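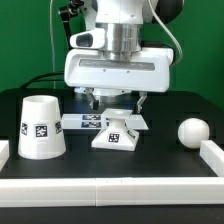

Abb. 4-1: Sockel, Becher, Kugel und Platte auf der schwarzen Tischplatte

4 Teilesatz Bitar aufstellen und Marker anbringen

Dieses Kapitel beschreibt das Auspacken, Reinigen, Bekleben und Aufstellen der Teile des Satzes Bitar. Das Anlegen der Teile in der Software Redel ist in Kapitel 5 beschrieben.

Stand dieses Kapitels: 25. Mai 2025

4.1 Bevor Sie beginnen

Sie benötigen:

den Teilesatz Bitar (Sockel, Becher, Kugel, Platte)
die Randleisten für die Tischplatte
den Etikettenbogen Motmont
das beiliegende Reinigungstuch
eine Andrückrolle oder eine Kunststoffkarte mit abgerundeten Ecken
ein Lineal und einen weichen Bleistift

Der Etikettenbogen ist nach Teilen gegliedert. Am Rand des Bogens steht neben jeder Gruppe der Name des Teils, zu dem die Etiketten gehören. Trennen Sie die Gruppen erst, wenn Sie das jeweilige Teil bekleben.

VORSICHT
Die Kugel rollt auf der glatten Tischplatte leicht weg. Lassen Sie sie im Karton, bis die Randleisten liegen.

HINWEIS
Etiketten, die einmal vollständig angedrückt wurden, lassen sich nicht ohne Verzug wieder lösen. Ein gedehntes oder geknicktes Etikett muss ersetzt werden. Ersatzbögen erhalten Sie bei Tiston unter Angabe des Satznamens.

4.2 Tischplatte vorbereiten

Die Teile sind weiß und für eine dunkle, matte Unterlage vorgesehen. Auf heller Unterlage sind die Kanten des Sockels und der Rand des Bechers schlecht zu erkennen.

1. Räumen Sie die Arbeitsfläche frei.
2. Wischen Sie die Tischplatte mit einem feuchten, fusselfreien Tuch ab und lassen Sie sie trocknen. Verwenden Sie keine Politur und kein Glanzmittel.
3. Prüfen Sie mit einer Wasserwaage, ob die Platte in beiden Richtungen waagerecht steht. Gleichen Sie Abweichungen an den Tischfüßen aus.
4. Legen Sie die Randleisten an die Außenkanten der Tischplatte. Die erhöhte Seite zeigt nach oben, die glatte Seite liegt auf.
5. Schieben Sie die Leisten an den Ecken bündig zusammen. Zwischen zwei Leisten darf kein Spalt bleiben, in dem die Platte verkanten kann.
6. Legen Sie die Kugel probeweise auf. Rollt sie von selbst bis an die Leiste, wiederholen Sie Schritt 3.

Die nutzbare Fläche innerhalb der Leisten soll an der kürzeren Seite mindestens 400 mm betragen. Bei kleineren Tischen stehen Becher und Sockel zu dicht beieinander, und die seitlichen Marker verdecken sich gegenseitig.

4.3 Teile auspacken und reinigen

1. Nehmen Sie die Teile einzeln aus dem Karton. Fassen Sie den Sockel an der schmalen Mitte an, den Becher am unteren, breiteren Ende.
2. Ziehen Sie die Schutzfolie von der Platte ab. Die Folie befindet sich auf beiden Seiten.
3. Wischen Sie alle Flächen mit dem Reinigungstuch ab. Achten Sie auf die Stellen, an denen später Etiketten sitzen.
4. Berühren Sie die gereinigten Flächen danach nicht mehr mit den Fingern.

VORSICHT
Verwenden Sie weder Aceton noch Nitroverdünnung. Beide Mittel greifen die Oberfläche an. Die Platte wird dadurch trüb und lässt sich nicht mehr aufarbeiten.

HINWEIS
Kleine Grate an der Unterkante des Bechers sind fertigungsbedingt. Sie dürfen mit feinem Schleifpapier entfernt werden, solange der Becher danach noch ohne Kippeln steht.

4.4 Marker auf ebenen Flächen

Die Etiketten für Sockel und Platte werden auf ebene Flächen geklebt. Beginnen Sie mit diesen Teilen, auch wenn Sie bereits Übung haben. Der Becher ist schwieriger.

Sockel

Der Sockel hat eine quadratische Auflage, eine schmale Mitte und einen ausgestellten quadratischen Fuß. Die Marker sitzen am Fuß.

1. Stellen Sie den Sockel so vor sich hin, dass eine Seite des Fußes gerade zu Ihnen zeigt. Diese Seite gilt ab jetzt als Vorderseite.
2. Zeichnen Sie die Mitte der Seite mit dem Bleistift dünn an der Unterkante an.
3. Lösen Sie das Etikett mit der Bezeichnung „Sockel vorn“ vom Bogen. Halten Sie es nur an den Ecken.
4. Setzen Sie die Unterkante des Etiketts 2 mm über der Unterkante des Fußes an.
5. Streichen Sie das Etikett von der Mitte nach außen fest.
6. Drehen Sie den Sockel und bekleben Sie die rechte Seite auf dieselbe Weise.
7. Entfernen Sie die Bleistiftmarkierung.

Die Auflage bleibt frei. Kleben Sie dort keine Etiketten, Filzgleiter oder Gummipunkte auf, sonst liegen aufgesetzte Teile schief.

Platte

Für die Platte sind zwei Markerstreifen vorgesehen. Sie werden übereinander in der linken Hälfte angebracht und verlaufen parallel zueinander.

1. Legen Sie die Platte flach auf ein sauberes Tuch.
2. Kleben Sie zuerst den oberen Streifen auf. Richten Sie ihn am Lineal aus.
3. Kleben Sie den unteren Streifen mit 7 mm Abstand darunter.
4. Halten Sie die Platte gegen das Licht und suchen Sie nach Blasen. Durch das transluzente Material sind Lufteinschlüsse von der Rückseite her gut sichtbar.
5. Drücken Sie Blasen mit der Andrückrolle zum nächstgelegenen Rand hinaus. Stechen Sie Blasen nicht auf.

4.5 Marker auf gewölbten Flächen

Der Becher ist ein Kegelstumpf: unten breiter, oben offen. Ein gerades Etikett liegt auf einer solchen Fläche nur dann glatt an, wenn es von einer Mittellinie aus nach beiden Seiten angedrückt wird. Wird es von einer Kante her aufgerollt, läuft es schräg.

1. Stellen Sie den Becher mit der Öffnung nach oben auf.
2. Legen Sie die Vorderseite fest und zeichnen Sie dort eine dünne senkrechte Linie.
3. Lösen Sie das Trägerpapier des mittleren Etiketts nur zur Hälfte ab.
4. Richten Sie das Etikett an der Linie aus und drücken Sie es entlang dieser Linie an.
5. Ziehen Sie das restliche Trägerpapier langsam heraus und streichen Sie das Etikett gleichzeitig nach außen fest.
6. Bringen Sie das linke und das rechte Etikett in gleicher Höhe an. Zwischen den Etiketten muss ein Streifen der weißen Oberfläche frei bleiben.
7. Fahren Sie alle Kanten noch einmal mit der Kunststoffkarte nach.
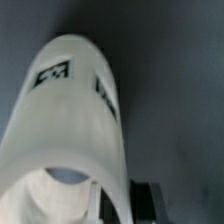 Abb. 4-2: Zwei Markeretiketten auf weißer Oberfläche, rechts entlang der Wölbung stark verkürzt

Ein Marker auf einer Wölbung erscheint je nach Blickrichtung verkürzt. Von der Seite gesehen bleibt von ihm nur ein schmaler, hoher Streifen, dessen Muster sich nicht mehr zuverlässig lesen lässt. Deshalb trägt der Becher mehrere Etiketten. Drehen Sie ihn beim Aufstellen so, dass mindestens eines davon möglichst gerade zum Betrachter zeigt.

Achten Sie außerdem auf Folgendes:

Der schwarze Rahmen des Markers muss ringsum vollständig sein. Beschneiden Sie die Etiketten nicht.
Kleben Sie Etiketten nicht über Rundungen am Rand, über Öffnungen oder über Schrauben.
Lassen Sie um jeden Marker einen weißen Saum von mindestens 5 mm. Das gilt auch für nachträglich ergänzte Marker auf anderen Bauteilen.
Überkleben Sie einen beschädigten Marker nicht mit einem neuen. Lösen Sie den alten zuerst ab.

HINWEIS
Bei kühler Raumluft ist das Etikettenmaterial steif. Legen Sie den Bogen vor dem Kleben eine Weile in einen beheizten Raum. Ein Heißluftgebläse ist nicht geeignet.

4.6 Grundaufstellung

In der Grundaufstellung haben alle Teile einen festen Platz. Die Angaben links und rechts gelten von der Vorderkante des Tisches aus.

1. Stellen Sie den Sockel in die Mitte der Tischplatte. Der Marker „Sockel vorn“ zeigt zur Vorderkante.
2. Legen Sie die Platte hinter den Sockel. Die Markerstreifen liegen oben und in der linken Hälfte.
3. Stellen Sie den Becher auf die linke Seite. Das mittlere Etikett zeigt nach vorn.
4. Legen Sie die Kugel auf der rechten Seite ab, in der Nähe der Ecke und innerhalb der Randleiste.
5. Prüfen Sie von der Vorderkante aus, ob sich Teile gegenseitig verdecken. Verschieben Sie bei Bedarf den Becher nach außen. Der Sockel bleibt in der Mitte.

Die Platte darf ein Stück hinter dem Sockel verschwinden. Ihre Streifen sollten dabei sichtbar bleiben. Ist das nicht der Fall, verschieben Sie die Platte nach rechts.

VORSICHT
Stellen Sie den Becher nicht auf die Platte. Schon geringe Unebenheiten unter der Platte lassen ihn kippeln, und der Becherrand kann beim Umfallen ausbrechen.

4.7 Störungen und Abhilfe

Etikett löst sich an einer Ecke
Die Fläche war nicht fettfrei, oder die Ecke wurde nicht angedrückt. Ecke anheben, Fläche mit dem Reinigungstuch abwischen, erneut andrücken. Hält die Ecke danach nicht, Etikett ersetzen.

Etikett am Becher steht schräg
Etikett vollständig abziehen und Klebereste abrubbeln. Neues Etikett nach Abschnitt 4.5 von der Mittellinie aus anbringen.

Marker glänzt
Meist liegt ein Rest Schutzfolie oder Reinigungsmittel auf dem Etikett. Trocken abwischen. Bleibt der Glanz bestehen, die Beleuchtung seitlich versetzen.

Kugel bleibt nicht liegen
Tischplatte nach Abschnitt 4.2 neu ausrichten. Keine Klebemasse unter der Kugel verwenden, sie hinterlässt Rückstände.

Sockel wackelt
Unterseite des Fußes auf Schmutz und überstehende Etikettenränder prüfen.

4.8 Pflege und Aufbewahrung

Wischen Sie die Teile nach dem Gebrauch trocken ab. Flecken auf weißen Flächen lassen sich mit Wasser und etwas Spülmittel entfernen. Sparen Sie die Etikettenränder dabei aus.

Bewahren Sie die Platte liegend auf. Stehend gelagert kann sie sich mit der Zeit durchbiegen. Becher und Sockel kommen aufrecht in ihre Fächer im Karton, die Kugel in das runde Fach daneben. Der Etikettenbogen gehört in die Papphülle und sollte nicht in der Sonne liegen.

Bei Sätzen, die vor August ausgeliefert wurden, fehlt das runde Fach. Wickeln Sie die Kugel in diesem Fall in das Reinigungstuch und legen Sie sie neben den Becher.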